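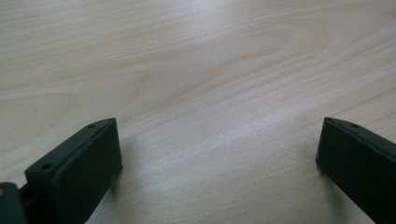
Is the Miettinen sawmill worth a half-day trip if you don't work with wood?

If you like seeing how ordinary things get made, plan on going. The tour is long, the mill is loud, and there's a fair amount of walking, but the guides keep it simple and you don't need to know anything before you show up.

I went to the open day on 18/05/2022. Miettinen is a family mill a little outside Juvonau, on the river road past the grain elevator. They saw mostly birch, maple and ash, and sell to furniture shops and flooring plants. They hold two open days a year, one in spring and one in November. I had tried for the November one and it was full.

**Getting there**

There is a bus from Juvonau but it drops you at the bottom of the hill and the last stretch has no sidewalk. I drove. Parking is in a gravel field across from the log yard, and someone in a vest waves you into a row. Check-in was at a folding table by the scale house. Tickets were 6 dollars, cash or card, and kids under ten got in free. You get a hard hat, safety glasses and a pair of foam earplugs. Closed shoes are required and they did turn away one man in sandals, who came back later in rubber boots.

Groups were capped at 40 and ours was full. That is too many for the inside part. If you have a choice, take the first tour of the morning. The people coming off it as we arrived said they had been a much smaller group.

**The log yard**

We started outside. The logs come in by truck and get sorted by species and grade, then sit under sprinklers until they are needed. The guide said the water keeps the ends from cracking and keeps the insects and stain out of the pale woods, birch and maple in particular. Leave a birch log dry in a warm spring and it starts going gray from the ends in.

She also explained how they grade a log before it's cut, which was the part I had wondered about. They look at the ends, the straightness, and the scars where branches used to be. An old scar that has healed over can still be read from the outside if you know what to look for. She pointed out several and I could see maybe half of them.

**The saw hall**

The debarker comes first and it smells strongly of wet bark. After that the log goes to the headsaw, a band saw with the blade standing upright, and rides past it on a carriage. You watch from a walkway behind a wire screen. It is too loud to talk, so the guide gave her explanation beforehand in the break room with a short log and a marker.

Most of what she covered was grain. Saw straight through a log and the boards near the outside come off with the growth rings lying nearly flat to the face. Those boards show the tall arched pattern people call cathedral grain. Cut so the rings stand upright to the face and you get straight, narrow lines instead. The second way wastes more wood and takes longer, so it costs more. Flat-sawn boards also move more across their width as the seasons change, and a furniture maker has to allow for that. A table top is usually fastened with clips or slotted screw holes so it can shrink and swell without splitting.

I own a table that was screwed down tight and has a crack at one end, so now I know why.

**The kilns**

There are four kilns, each the size of a two-car garage. We were allowed into one that had been emptied that morning. Hardwood goes in after air drying outside under a roof. Thicker boards stay in for weeks. The schedule is run by software called Undeo, which tracks moisture readings from probes stuck in sample boards, but the kiln operator still pulls a board each day and weighs it. He said he trusts the scale more.

Each kiln holds a load of 1000 boards when the stock is thin. The stacks are built with small sticks between the layers so air can pass through, and the sticks have to line up vertically or the boards come out wavy. Stacking is still done by hand for the better grades. It looked like hard work.

**The finishing room**

The last stop was the small building where they plane and sand sample panels. They had the same birch board cut into pieces with a different finish on each - raw, oil, soap, clear matte lacquer, and a hardwax called Pludus that the mill sells at the counter. The oil turned the birch noticeably yellow. The soap left it palest. I preferred the matte lacquer, though a woman in our group who refinishes chairs said it's a pain to repair later.

**Food and shop**

Lunch was pea soup and bread in the break room, included in the ticket. Coffee was extra. The shop sells offcuts by the pound, and these went quickly. I bought a maple board for 65 dollars that I have no plan for yet, plus a bag of shavings for the garden.

**Notes for next time**

- Bring a sweater. The saw hall is open at both ends and cold.
- Restrooms are only at the scale house, so go before the tour leaves.
- Strollers can't go on the walkway.
- Photos are fine in the yard and the kilns, but not in the saw hall.
- Sign-up for the fall open day is by phone. The office closes at four.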